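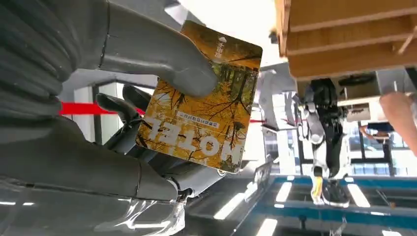

Search this notebook Go

Student Manipulation Project – Ukmont Robotics Club
December, afternoon session, 15:00. Entry by Zahira Yeoh.

1. Card holding

The purpose of this exercise is to establish whether the hand can keep a thin, stiff object between the thumb and the fingers. Hold time is set at 60 seconds per trial. Grip force remains at the default value until all members have completed their trials. Drops are to be logged with the hand orientation.

2. Gripper inspection

The two-finger unit was examined before use. The yellow tape on a component at the middle of the palm plate is wrinkled and its end is torn unevenly. It is to be replaced with a single clean wrap. Ribbed fingertips: both to be wiped before the next session. Bolt torque has not yet been checked – Dramari has the driver. 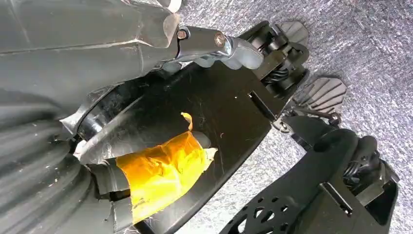

3. Organizer task

The robot is to place small parts in the compartments of the wooden organizer. Target for the term is 11 consecutive placements.
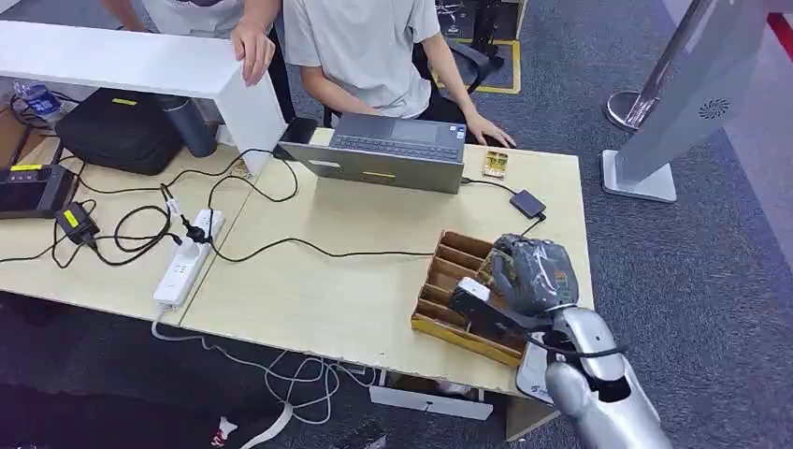
Hand over the near corner of the organizer, small white object held.

The operator remains seated at the laptop behind the organizer. Logging interval is 600 ms. Members are reminded that cables on the desk must stay clear of the arm's path.
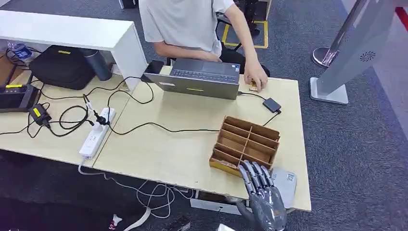
4. Open items

– Replace palm tape
– Confirm bolt torque
– Agree on slot numbering before the next entry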